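4장. 첫 번째 작업 연습: 식기 정리

Genum 핸드 그리퍼 키트 설정 안내서 · Kindach 펴냄

3장에서 손가락 패드 끼우기와 영점 맞추기를 마쳤다면 이제 제일 재미있는 부분입니다! 젓가락과 숟가락을 집어 통에 꽂는 연습인데, 가늘고 잘 구르는 물건이라 손에 감을 익히기에 정말 좋습니다.

4.1 준비

1. 평평한 자리에 천을 깔고 주름을 폅니다. 격자무늬 천이면 위치를 가늠하기 편합니다.
2. 식기통을 손이 닿는 곳에 세우고, 그 앞에 젓가락과 숟가락을 흩어 놓습니다. 일부러 엇갈리게 놓아 보세요.
3. 전원을 켜고 상태 화면에 배터리가 80% 이상인지 확인합니다.
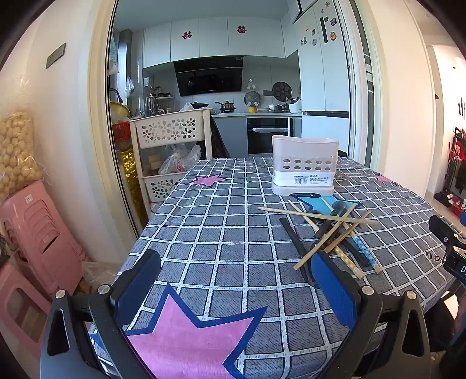 4. 메뉴에서 '연습 모드'를 고르고 집는 힘을 50으로 맞춥니다. 처음에는 이 값이 가장 다루기 쉽습니다.
5. 손잡이를 천천히 당겨 두 패드가 나란히 맞닿는지 봅니다. 어긋나면 3.4절로 돌아가세요.

주의: 집게가 닫히는 동안 관절 부분에 손가락을 넣지 마십시오.

4.2 컵으로 힘 조절 익히기

6. 종이컵 옆면을 두 패드 사이에 두고, 컵이 딸려 올라올 만큼만 당깁니다.
7. 컵이 찌그러지면 힘을 5씩 낮추고, 미끄러지면 5씩 올립니다.
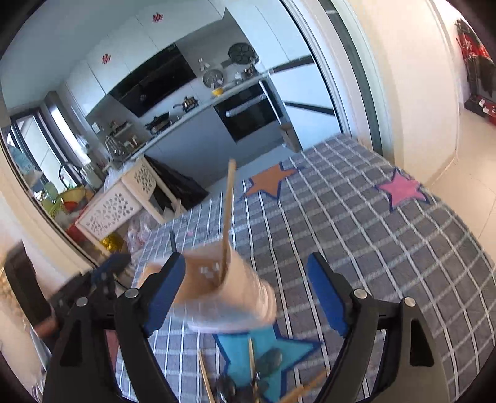 힘 조절은 설명을 읽는 것보다 몇 번 해 보는 쪽이 훨씬 빨리 늡니다. 빈 컵이 익숙해지면 난도를 올려 보세요. 컵에 가는 나무 막대를 하나 꽂은 채로 들면 손목이 기우는 정도가 막대 끝에서 크게 드러나서 자세를 고치기 좋습니다. 설계를 맡은 Lino Sala도 이 연습을 가장 좋아합니다.

참고: 컵을 든 채 빠르게 돌리지 마십시오. 기록 속도를 70으로 올려도 화면이 흐려질 수 있습니다.

4.3 통에 꽂기

8. 젓가락은 가운데보다 조금 위를 잡고, 통 위에서 세운 다음 내립니다.
9. 숟가락은 자루 쪽을 잡아 머리가 위로 오게 꽂습니다.
10. 집게를 활짝 벌려 놓은 뒤 '저장'을 누릅니다. 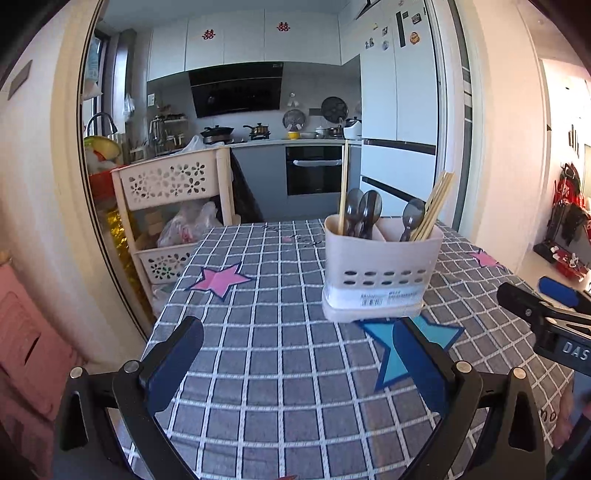
그림 4-3. 숟가락과 나무젓가락이 꽂힌 식기통, 집게를 벌린 상태

저장이 끝나면 짧은 신호음이 두 번 울립니다. 오류 3484가 뜨면 케이블을 뽑았다가 다시 꽂고 10번부터 되풀이하세요. 여기까지 했다면 5장의 양손 작업도 금방 따라올 수 있습니다!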